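Feutrage d'un pull après lavage : récupérable ou pas ?
Forum Tricot et Fils – Entretien et lavage

mailane54
Bonjour à toutes et à tous,
J'ai terminé en mai un pull en laine mérinos et alpaga, tricoté de haut en bas, col rond, côtes 2/2 en bas et aux poignets.

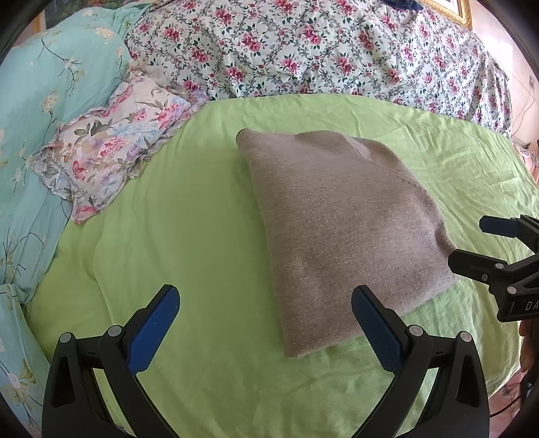
Je l'avais lavé deux fois à la main sans problème. La troisième fois, je l'ai mis en machine, programme laine, 30 degrés, avec une lessive ordinaire. Il a perdu 3 cm en longueur de manches et un peu moins sur le corps. Le toucher a changé, les mailles sont plus serrées sous les bras et au bas du dos. Ailleurs on les distingue encore bien.
Mes questions :
Est-ce que je peux récupérer de la longueur ?
Est-ce que l'après-shampoing fonctionne sur l'alpaga ?
Faut-il éviter complètement la machine pour ce mélange ?
Merci d'avance.

Grekance
Bonjour,
Si les mailles se voient encore, il y a de la marge. Bain tiède avec une bonne dose d'après-shampoing, trente minutes sans remuer, puis essorage dans une serviette. Ensuite tu étires à plat et tu épingles aux mesures voulues. Tu laisses sécher complètement avant de retirer les épingles.
J'ai rattrapé 2 cm sur des manches de cette façon, en deux séances.

Stinus
Je ne suis pas d'accord avec l'après-shampoing. Il assouplit la fibre, donc on a l'impression que ça marche, mais c'est l'étirage qui fait le travail. J'ai essayé avec et sans, sur deux échantillons du même fil, et j'ai obtenu la même longueur. Le seul avec après-shampoing était gras au toucher et j'ai dû le rincer trois fois.
Pour la machine, tout dépend de l'appareil. Sur la mienne, le programme laine ne brasse presque pas. Sur celle de ma mère, il tourne comme pour du coton.

Grekance
Gras parce que tu en as mis trop ou que tu as pris un produit avec des silicones. Il faut le plus simple possible.

Stinus
Une noisette dans une bassine, je ne vois pas comment faire moins.

lesivska
Bonjour mailane54,
Quel est le traitement de la laine ? Si c'est un mérinos superwash, il feutre très peu et ton problème vient de l'alpaga, ou alors ce n'est pas du feutrage mais du resserrement. Les deux ne se rattrapent pas pareil. Un tricot resserré revient avec de l'eau et des épingles. Un tricot feutré, tu gagnes ce que tu gagnes et tu t'arrêtes là.
Pour vérifier, tire doucement sur une maille avec une aiguille fine. Si elle glisse, ce n'est pas feutré. Si elle reste collée à ses voisines, c'est feutré.

mailane54
Merci pour vos réponses. J'ai regardé l'étiquette, mérinos non traité. J'ai fait le test de l'aiguille : sur le devant les mailles glissent, sous les bras non. Au bas du dos, c'est entre les deux.
Il me reste 54 grammes du même bain, si jamais il faut retricoter quelque chose.

lesivska
Alors tu as ta réponse, feutré sous les bras et resserré ailleurs. C'est logique, les dessous de bras frottent quand on porte le pull et la fibre y était déjà fatiguée avant le lavage.

Vidar Skjelbred
Bonjour, je me permets d'intervenir, je tricote surtout des laines nordiques non traitées.
Avec ce genre de laine, la température compte moins que les changements de température. Un lavage à 30 suivi d'un rinçage très froid feutre plus qu'un lavage à 35 avec un rinçage à 35. Beaucoup de machines rincent à l'eau du réseau, et en hiver elle sort à 8 ou 9 degrés.
À la main, je prépare deux bassines à la même température avant de commencer. Je laisse tremper, je presse, je passe dans la deuxième bassine. Je ne fais jamais couler le robinet sur le tricot.

Stinus
Sur le choc thermique, j'ai lu tout et son contraire. J'ai rincé des chaussettes en laine à l'eau froide pendant des années et elles n'ont pas bougé.

Vidar Skjelbred
Les chaussettes du commerce sont presque toujours en laine traitée. La comparaison ne vaut pas grand-chose.

Stinus
Tricotées main, les chaussettes. Mais avec 25 % de polyamide, je te l'accorde.

uriel_v
Bonjour, Uriel Villaseñor, j'ai tenu un dépôt de fils pendant quelques années.
D'accord avec Vidar pour l'eau. J'ajoute l'essorage, qu'on oublie toujours. Un programme laine peut très bien finir à 800 tours. Si la machine permet de régler, il faut descendre au minimum, ou bien supprimer l'essorage et finir dans une serviette.
Autre point, la lessive. Les lessives ordinaires sont alcalines et souvent chargées en enzymes, et ces enzymes attaquent les protéines, donc la laine. Une lessive pour laine sans rinçage est plus chère au litre mais on en utilise peu.

Grekance
Pour l'essorage, j'utilise le rouleau : pull à plat sur une serviette épaisse, on roule le tout, on appuie avec les genoux. On recommence avec une serviette sèche. Après ça, une journée à plat suffit en été.

poupette_laine
Bonjour, une question en passant. Et les filets de lavage, ça sert à quelque chose ? J'ai un gilet Liu (le modèle avec l'empiècement ajouré) que je n'ose pas laver.

uriel_v
Le filet protège des accrocs, il n'empêche pas le feutrage. Pour de l'ajouré, je laverais à la main sans hésiter, puis blocage avec des fils rigides si tu en as.

lesivska
Pareil. Et pense à noter les dimensions avant de mouiller, sur un papier, avec la longueur de l'empiècement à part. On croit s'en souvenir et on ne s'en souvient pas.

poupette_laine
Merci, je note.

mailane54
Je reviens donner des nouvelles. J'ai fait une première séance, sans après-shampoing, bain à 30 degrés dans deux bassines comme l'a expliqué Vidar. J'ai épinglé sur un tapis en mousse, en tirant d'abord sur les manches puis sur le corps.
Résultat une fois sec : j'ai repris 2 cm sur les manches. Le corps est revenu à la longueur de départ. Sous les bras, aucun changement, la matière reste dense.
Les côtes du bas se sont un peu évasées, je pense avoir tiré trop près du bord.

Stinus
Sans après-shampoing, donc.

Grekance
Et il manque un centimètre, donc.

lesivska
Pour les côtes, humidifie seulement le bord avec un vaporisateur, resserre à la main et laisse sécher sans épingles. Elles reprennent leur place en général.
Pour les dessous de bras, je laisserais comme ça. C'est un endroit qui ne se voit pas et le tricot feutré s'use moins vite.

mailane54
J'ai fait les côtes, c'est bien mieux. Pour le centimètre restant, j'hésite à défaire les poignets et à les rallonger avec mon reste de laine. Les mailles ont été rabattues avec la méthode élastique, je ne sais pas si ça se défait facilement après lavage.

Vidar Skjelbred
Ça se défait, mais lentement. Plutôt que de chercher le bout, coupe une maille du premier rang de côtes, tire le fil sur tout le tour et reprends les mailles libérées côté manche. Tu retricotes ensuite un poignet neuf. Avec 54 grammes, tu as largement de quoi faire les deux.
Lave d'abord le reste de pelote en écheveau, sinon les poignets neufs bougeront au premier lavage et pas les manches.

mailane54
Je n'aurais pas pensé à laver l'écheveau. Je vais faire ça le mois prochain, après avoir fini le châle en cours. Merci à tous.

poupette_laine
Gilet lavé à la main et bloqué, il a gardé ses mesures. Par contre il a mis 3 jours à sécher – la pièce était trop fraîche, je crois.

uriel_v
Trois jours c'est long, attention à l'odeur. Retourne-le à mi-séchage la prochaine fois et change la serviette du dessous.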